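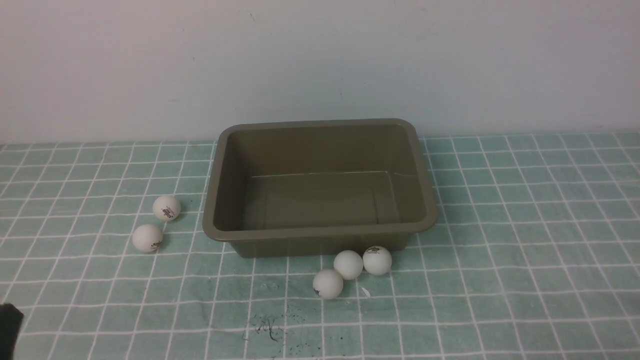

Handout 2: Ball Care and Storage
Pludetti Table Tennis Course, Feb 28, 2020

Balls are the cheapest part of the sport and the part most often lost or stepped on. In this course they are kept in a plain plastic tub. A rectangular tub with rounded corners, a flat bottom and a lip around the rim works well, and it should be wider than it is deep so that a hand fits in easily. The hall at Pemano went through 2,800 balls last season, and 529 of them were thrown out cracked.

Checking
Pick up each ball before it goes into the tub. Turn it and look for cracks along the seam, soft spots and dents. Press lightly with the fingertips - a good ball does not give.

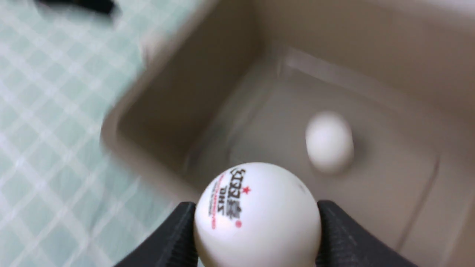 Then spin the ball on a flat surface. A wobble means it is out of round and goes to the practice box. Wipe off dust with a damp cloth and dry the ball before storing it. Do not use solvents. They can make the shell brittle.

The sorting surface
Any table will do if it has a cloth or mat on it. Balls roll less on cloth than on a bare top. Pull out the big wrinkles first and check the corners.
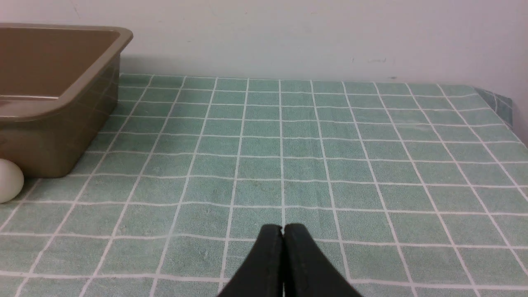
Grid-pattern cloth on the sorting table, one corner folded up.

Putting away
Gather the balls nearest the edge of the table first. Lower them into the tub, do not drop them from a height. Keep the tub away from heaters and sunny windows.
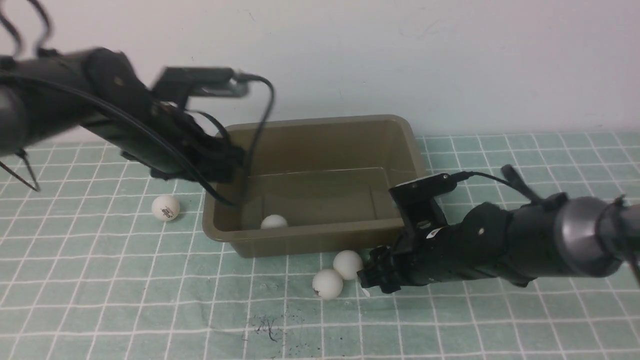 Van Acker asked whether new balls should be stored apart from used ones. Yes, until they have been checked. After that they can share a tub.

For next time: read the Walora sheet on ball sizes and bring your own cloth.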